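Review: Covenant Conversations, a Courtship Study Kit for Engaged Couples
Reviewed for the Brelterdale Marriage Ministry by Ok-hee Shin

Covenant Conversations, published by Fukard, is a study kit for couples preparing for Christian marriage. It contains a leader's guide, two workbooks of 177 pages each, and a set of 93 discussion cards. The ministry used the kit with engaged couples through June. The findings are offered to congregations considering a purchase.

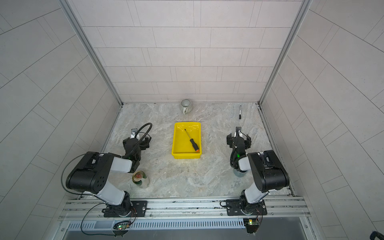 The opening unit concerns expectations of the home, and it is the strongest in the kit. The author, Trí Quan, asks each partner to write down privately who will cook, who will manage money, and who will attend to repairs. Answers are then exchanged. Small matters prove to be fruitful ground for this exercise. A screwdriver left in a yellow tray, with a mug standing behind it, may mean a job in hand to one partner and untidiness to the other. The guide treats such differences with patience and connects them to Colossians 3 without strain.

Unit two addresses prayer and Scripture reading as a couple. The readings are brief and well chosen, although the questions tend to repeat from one evening to the next.

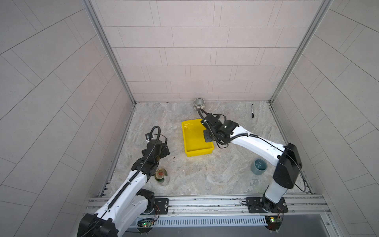
Unit three turns to work, calling and rest. It is more current than comparable material, including the older Scanlon course, and does not assume one kind of employment. Leaders may wish to supplement it with a discussion of automation, which the workbook mentions only once. Couples whose trade now involves automated machinery will have questions about vocation that a chapter written around office hours does not answer.
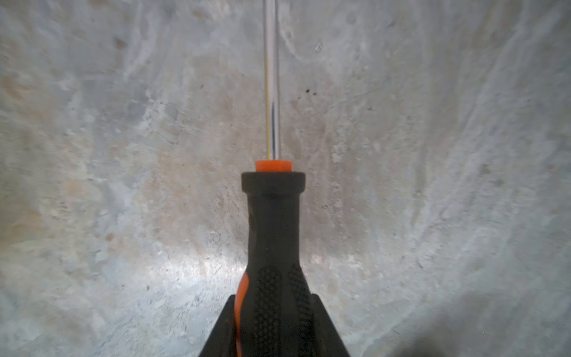

Service to one another is the theme of unit four. The text is sound on forgiveness and less convincing on practical help, where it relies on general encouragement. Leaders are advised to ask for particular acts. Picking up a screwdriver and tightening a loose hinge is a form of love that a fiancé can offer this week, and the workbook would benefit from saying so.

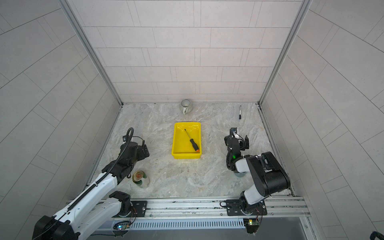 The final unit, on conflict, should be led by an experienced married couple. Two of the discussion cards raise past relationships abruptly, and the guide gives little direction on what may be kept for a private conversation with a pastor. The companion website, Roltarier, supplies additional notes, but these are intended for leaders and are not suitable for distribution.

The workbooks are clearly printed and lie flat when open. The card box is flimsy and should be replaced if the kit is to be shared between groups.

Recommended for engaged couples meeting with a trained leader. Not recommended for unsupervised use.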